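Notes for Friday, slot 2. Talk slowly, drink water, don't read the slides out loud.

Hi everybody, I'm Bontu Lencho. I ran the dish room at Carell for years, and now I do a job that had no name until January. (Pause. Ask who has washed dishes for money. Wait for hands, there are always more than you expect!)

So the usual question is whether the robot takes the job. At our place it took the part of the job that wrecked people's wrists, and then it handed us a different part that we hadn't planned for. Somebody has to teach it. We pick up a bowl with the gripper tool, over and over, and the machine learns from how we did it. Malathi Pai was our fastest stacker and she hated this for the first weeks — she felt slow and clumsy, like day one all over again. Tell the story about her and the soup plates here, but keep it short.

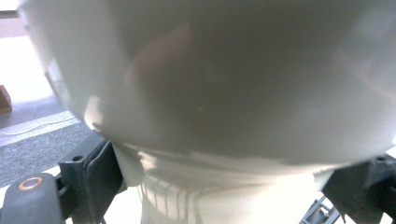

White bowl held between the two gripper fingers, striped cloth underneath.

Leave this one up while I talk about grip. With your hands you just know how hard to squeeze a glazed bowl. With the tool you have to think about where both fingers land, and your shoulders get tired before your hands do. We only found that out when Jirayu Chaiyaporn started keeping notes on who was sore and where.

Numbers, quick: 2,461 recorded pickups so far, 886 of them bowls. People always ask about pay, so say it before they do. Teaching hours are paid at the higher rate, and we had to argue for that. Timothée wanted it to count as training. It's work!

Next slide is the shift plan, old and new side by side. Point at the evening shift, where two people now swap between racks and the tool every hour. Then hand over to Ayantu for the part about scheduling, and questions after her.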